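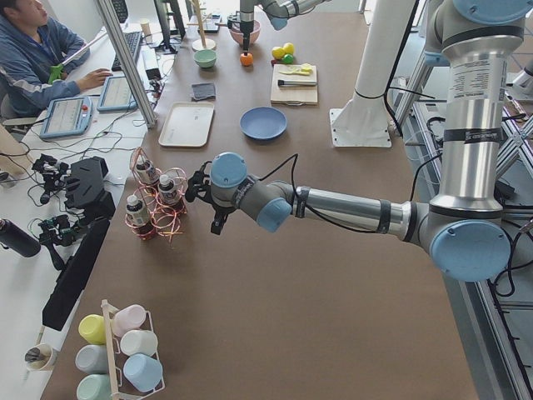
Last changed: 28/04/2026

Domia 300, truck class. Notes on the back of the field, as usual. Thread.

The #14 Tautahi entry was classified last after completing 3 of the 50 laps in the second heat and not taking the start of the final. It is the first last place for that truck this season and the second for the team, after the one at Dromham in March.

The cause given on the official sheet was "transmission". The team's own post said a driveshaft coupling. Both can be true, and the sheet only has so many words to choose from. I have put it down as transmission in the table because I always go with the sheet.

How it got there. The #14 qualified mid-pack and ran the first heat without trouble. In the second heat it slowed on the back straight at the end of lap 3, went down to the apron and rolled to the pit entry. It needed a push for the last bit. The hood stayed down for a long time, then came up, and after that there was no hurry about anything.

Under the rules this year a truck that starts any heat counts as a starter for the meeting, even if it isn't on the grid for the final. Under the old rules the #14 would have been a non-starter and last place would have gone to the Standby Freight truck, which did start the final and went out on lap 9 with a water leak.

I had several replies about this after Dromham so I'll repeat it. The change is in the sporting regulations, under classification. It was made before the season. I didn't pick it and I've applied it to every round so far.

So the bottom five at Domia, worst first:
#14 Tautahi, transmission
#61 Standby Freight, water leak
#27, crash
#08, crash
#33, brakes

The #27 and #08 went out in the same incident, at turn 2 on lap 22 of the final. The #27 is listed behind because it was behind at the last timing line. The gap was less than a truck length. The #08 got as far as turn 3 before stopping, but there is no timing loop between 2 and 3, so that doesn't help it.

The #33 was a slow one. Brake pressure went away over ten laps or so, they came in twice to look at it, and parked it with 14 to go. It had been running in the top ten before that. This is the third time the #33 has retired with brakes at a short track and it has never done so anywhere else.

The Standby truck is worth a line of its own. It has finished in the bottom five at every round this year without being last once. On the old classification it would have two last places and would be leading the table. On the new one it has none.

For anyone who follows the longer list: the #14's was the 3,114th race lap for that chassis, by my count, going back to when it ran in different colours for a different owner. It was last once in those days too, at the old Dromham layout, also with a transmission problem. I don't think anything can be read into that. The gearbox has been replaced several times.

Season table after Domia. Tautahi go to the top among the teams with two. Four other teams have one each. By manufacturer it is level again. By cause, transmission moves ahead of crash for the first time this year, two to one, with one electrical, one engine and one disqualification.

The disqualification was the ride height one at the opener. The appeal has been heard but the result isn't out. If it goes in the team's favour, that last place moves to the truck that was next up and I'll change the table then.

Correction to the Dromham thread: I had the #33 down as retiring with a wheel bearing. The revised sheet says brakes. Last place wasn't affected.

Next round is back at a longer track, 300 km with no heats, so the question of who counts as a starter shouldn't come up. Entry list when it's published.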